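How to Clean and Look After a Roller Blind Without Taking It Down

Search this site
Search

A roller blind needs less looking after than most things at a window, which is why it tends to get none. It goes up in the morning, comes down in the evening, and picks up dust the whole time. After a year or two the fabric looks tired, the bottom rail has a grey line along it, and the blind starts to roll up a bit to one side.

Most of this can be put right in an afternoon with the blind still in its brackets. I have done it on every window in our flat and at my sister's house, and the method below is the one I have settled on. It suits plain fabric blinds and blackout blinds with a coated back. It does not suit bamboo, paper or anything pleated.

What you need

A vacuum cleaner with a soft brush head
Two microfibre cloths, one for damp work and one for drying
A bucket or washing-up bowl
Washing-up liquid, the plain sort
A soft brush, such as an old shaving brush or a clean paintbrush
A white pencil rubber
Masking tape
A step stool that does not wobble
An old towel for the sill

You do not need a special blind cleaner. I bought a bottle of Vusotum once and it did the same job as washing-up liquid, only with a stronger smell.

Before you start

Open the window if the weather allows. February is a poor time for this job in our house, as the glass runs with condensation and the fabric takes until bedtime to dry. A mild, dry morning is better. Start at 10 and the blind will usually be ready to roll up by tea.

Clear the sill completely. Plants, post, the radio, all of it. Lay the towel along the sill to catch drips.

Look for a label. It may be on the bottom rail or on the back of the fabric near the top. If it says "do not wet" or "sponge clean only", believe it. Liesbeth Wouters, who made curtains and blinds for a living before she retired to our street, told me that most ruined blinds she saw had been put in a bath. The fabric is stiffened when it is made, and a long soak takes the stiffness out. After that the edges curl and it never hangs flat again.

Step 1. Dust it

Pull the blind all the way down, further than you would normally have it. Stop before you reach the bare tube. There should be at least one full turn of fabric left on it.

Turn the vacuum to its lowest setting. Work from the top to the bottom in straight strokes, holding the bottom rail with your other hand so the fabric stays taut. Do the front first. Then lift the rail towards you and do as much of the back as you can get at. The back faces the glass and is usually dirtier, with dead flies in the fold of the hem.

If the vacuum pulls at the fabric even on low, leave it and use the soft brush instead.

Do not skip this step. Dust turns to mud as soon as a damp cloth touches it, and the mud goes into the weave.

Step 2. Dry marks first

Go over the fabric for marks while it is still dry. Pencil, scuffs and some finger marks will come off with the white rubber. Rub gently in one direction and brush away the bits. Coloured rubbers leave their own colour behind, so keep to white.

For a dead insect, let it dry, then lift it with the edge of a bit of card. Wiping it smears it.

Step 3. Test a patch

Put a small amount of washing-up liquid in a bowl of lukewarm water. Dip a cloth, wring it hard, and dab it on a part of the blind that does not show. The very top is best, on the side facing the glass. Leave it for 20 minutes.

If the colour has come off on the cloth, or the patch has dried with a ring round it, stop. Your blind is one for dry cleaning methods only and you have already done what can be done.

Step 4. Wipe down

Wring the cloth out until it no longer drips. Start at the top and work down in bands, going right across from one side to the other each time. Going right across matters because a blind cleaned in patches will show every patch when the sun is behind it.

Support the fabric from behind with your free hand, holding a dry cloth flat against it. This stops you pushing a crease into it. Blackout blinds crease very easily and the crease lets in a pinprick line of light for ever after.

Change the water when it goes grey. For a kitchen window this may be three times.

Grease needs a bit more. Put one drop of neat washing-up liquid on a damp cloth, dab the mark, wait a few minutes and dab again with clean water. Mould spots are a different matter. On a white or cream blind you can try a mould spray made for fabric, following what it says on the bottle. On a dark or coloured blind I would leave the spots alone, as pale bleach marks look worse than they do.

Step 5. Rinse

Do the same again with clean water and nothing in it. It is dull, but soap left in the fabric is sticky and brings the dust back faster.

Step 6. The bottom rail and the cord

The rail is where hands go, so it is always the grubbiest part. Wipe it end to end, then clean the caps at each end with the soft brush. If the rail slips into a fabric pocket, check the pocket is not coming unstitched.

Pull cords go grey from handling. Wrap the soapy cloth round the cord, pinch it and draw it down slowly. Three or four passes will do. If there is an acorn or toggle on the end, it can be taken off by undoing the knot, washed in the bowl and put back. Chains are cleaned the same way, a bit at a time, moving the chain round as you go. 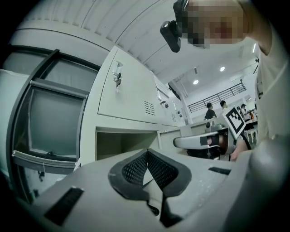

While you are down at that end, look at how the cord is fixed. A fraying cord should be replaced now, before it snaps with the blind halfway up. Replacement cord is cheap and sold by the metre. Looped cords and chains must be held tight to the wall with a safety cleat or tensioner, well out of reach of small children. If yours is hanging free, fit one before you do anything else to the blind.

Step 7. Dry it

Leave the blind fully down until it is dry on both sides. Touch the hem and the edges, as they hold water longest. A blind rolled up damp will smell, then it will spot with mould on the inside of the roll where you will not see it until summer.

Do not use a hairdryer on a coated blind. I had one go tacky on me.

If it rolls up crooked

This is the most common complaint and it has an easy cure. Pull the blind right down until you can see the tube. If the fabric creeps to the left as it rolls up, stick a short strip of masking tape on the bare tube at the right-hand end. If it creeps to the right, put the tape at the left. Roll it up and see. Add another layer if needed. It rarely takes more than three.

If tape makes no difference, check that the brackets are level. Ours in the back bedroom were a few millimetres out and no amount of tape was going to fix that.

If it will not stay down, or will not go up

A spring blind that goes up slowly has lost tension. Pull it halfway down, lift the tube out of its brackets, roll the fabric up by hand and put it back. Try it. Do it a second time if it is still slow, but go easy, as an overwound spring will snatch the blind out of your hand.

A chain blind that slips usually has a worn end fitting. These can be bought separately. Measure the inside of the tube before ordering. I got ours from Van Loon and the first one I chose was too small.

How often

Dust once a month with the brush head. It takes a minute or two per window if you do it while you have the vacuum out. The full wipe is needed twice a year in a kitchen, and once a year is plenty elsewhere. Bathrooms depend on how well the room is aired.

The window frame wants doing at the same time. Dark frames show dust and water marks more than white ones, and a clean blind beside a streaky frame does look odd. Use the same soapy water, then dry it straight away with the second cloth — left to dry by itself it will streak. Do the glass last.

Comments (2)

Ulises Sotelo
The tape trick worked on a very wide one that had been going skew since we moved in. Two layers on the left. Thank you.

Liz in the attic flat
Does the wiping method work for the thin see-through ones? Mine are Floltent and there is no label on them anywhere.

2,112 shares

Contact | Copyright | Back to top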